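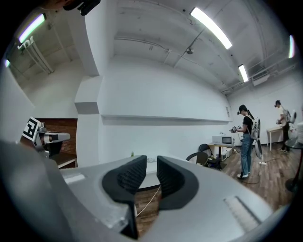 Reading time: 4 min

The boundary dispute at 30 Bickerstaff Lane concerned a strip of ground 17 inches wide. It ran from the street to the back fence, between the driveway of number 30 and the side wall of the house next door, and it had been mowed by both parties for as long as either could remember.

Niamh Mulcahy received the file on a Thursday, four working days before closing. She was the title examiner for Randow Settlement Services and had a reputation for reading the exhibits. The contract was ordinary. The buyer had financing. The seller, Michalis Karagiannis, had signed the disclosure form and had written "none" in every box, in capital letters.

The survey attached to the contract was dated 2017. It showed a rectangular lot with four iron pins. The legal description in the deed called for the same four pins but gave the north line a bearing that did not close. Mulcahy ran the calls twice. Each time the last course missed the point of beginning by 17 inches to the east.

She pulled the chain. Karagiannis had bought from an estate. The estate had taken from a couple named Tratton, and the Trattons had taken from the Pruder Land Company, which had platted the whole street and sold it off in one summer. The Pruder plat was recorded in Book 857. The copy on the county site was unreadable along the fold, so she drove to the recorder's office and asked for the original.

The original was linen. Along the north side of lot 30, in the same ink as the rest, the draftsman had written "reserved." There was no width, no grantee and no stated purpose. The adjoining lot began on the far side of the word.

Mulcahy checked the index under Pruder for any later conveyance of a reserved strip. She found a drainage easement two streets over and a release of a mortgage. She checked the tax rolls. The strip had no parcel number and had never been assessed.

She called Karagiannis at 4:40 in the afternoon.

He said that the strip was his. He had put gravel on it. Before the gravel there had been a hedge, and he had paid to have the hedge removed. She asked whether he had the invoice. He did not. She asked whether the neighbor had ever objected. He said that the neighbor had helped carry the stumps.

"Did he say why?" she asked.

"He thought they were his stumps."

She wrote this down. She explained that the policy would carry an exception for the strip unless it could be resolved, and that the lender would probably not accept the exception, as the driveway apron crossed it. There were three ways to proceed. The parties could sign a boundary line agreement. Karagiannis could sue to quiet title, which would take until May at the earliest. Or he could find the successor to the Pruder Land Company and obtain a quitclaim deed.

He asked which was cheapest. She told him the quitclaim, if there was anyone left to sign it.

The company had been dissolved. The final filing named a single officer to wind up its affairs, and that officer's will, two counties away, left "all remaining interests in land, if any" to a daughter, who had married a Tratton. Mulcahy read the marriage entry several times. It was the same Tratton. The couple who bought lot 30 had later inherited the strip beside it, apparently without knowing, and had then sold the house by the lot number alone.

The strip had stayed behind. It had passed through the Tratton estate as property not otherwise described, and the residue had gone in equal shares to two nephews. One of them lived in the house next door.

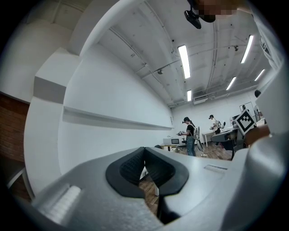

Karagiannis, told of this by telephone, said that it could not be right, that a man would know if he owned something, and that in any case half of 17 inches was no use to anyone. Mulcahy said that each nephew held an undivided half interest in the whole width, so there was no half to measure. He asked her to repeat it. She did.

The neighbor signed on Monday at his kitchen table. He read the deed through and asked what he was giving up. She showed him on a copy of the plat. He looked at the word for a while and asked what it had been reserved for.

"The record doesn't say."

His brother signed before a notary in another state and sent the page back by courier. It arrived at 9:15 on the morning of closing. The notary's seal was legible. Mulcahy recorded both deeds, struck the exception and put the new description into the policy, with the bearing corrected.

Karagiannis came to the closing table with his keys in an envelope. He initialed each page without reading until he reached the legal description, which was now a paragraph longer. He followed the calls with his pen from pin to pin.

"It closes," he said.

She passed him the next page.

Last updated: May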